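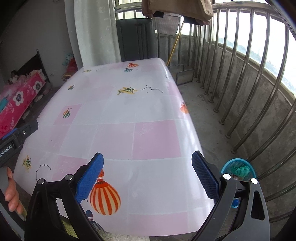

Sat 3 April

Right, the slipping fault on the hand-held gripper. Writing it down now before I forget which screws I touched.

It started during the tablecloth folding runs. Close on the cloth, lift, and the right finger lets go a moment before the left one. I blamed the plastic cloth first (it's glossy, and the blue pads were never great on glossy stuff), so I spent most of the morning wiping pads and feeling clever. Made no difference at all! Then I went through the Kondell log and the width reading jumps by 3 mm partway through the squeeze, same place every time. Out of 33 closes it did it on every single one after the first 2. So that's mechanical, or it's the encoder, and the pads are off the hook.

Took the right linkage apart and found the lower screw had backed out far enough to wobble. I'm pretty sure that's me – I had it open in November to swap the spring and I don't remember putting any threadlocker back on. Nothing in the Oravec notes about it either. Oops.

Refitted with threadlocker, left it to cure, rezeroed. The open position now reads 3,853 counts and comes back to that after a full close. Haven't run it on the cloth again yet.

One safety thing: while the finger was loose it snapped shut under the spring and got the side of my thumb. Only a pinch, but keep your fingers out from between the pads when the linkage is undone, even with the power off.

Still to do: check the same screw on the Jellbridge unit, order more threadlocker from Drollari.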